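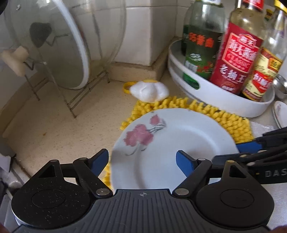

Slide 1: flowered plate, yellow chenille mat, white mesh scrubber

Hi everybody, thanks to Réka Deák for squeezing me in before lunch. I'm talking about washing the good plates by hand, and I promise it's more fun than it sounds!

(Wait for the latecomers. Hold up my own plate.)

I picked up my first flowered plate at the Flevondale flea market and then stuck it in a cupboard for years, scared I'd chip it. Silly, right? Now I use it for toast. Painted or printed flowers like a soft touch, so I start with warm water, a little soap, and my fingers.

Mesh scrubbers next. I like them for pot lids and stuck-on oatmeal. On a pink blossom I go easy – barely any pressure, and never dry.

(Ask who still owns steel wool. Máté Antal will raise his hand.)

Then the mat. Chenille is my favorite thing to set a plate on, all those fuzzy tufts, and a stone-look counter is hard on a rim. Wring it out afterward and hang it up, or it'll smell by morning.

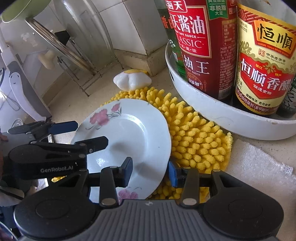
Slide 2: checking the glaze

Tilt the plate toward the window and look for specks. A tiny dark one might be food or might be in the glaze, so try a fingernail before you scrub. Run a thumb along the rim too, especially a wavy one.

(Pass my plate around, starting with Jabari Waweru. Get it back!)

Questions until 2, then coffee.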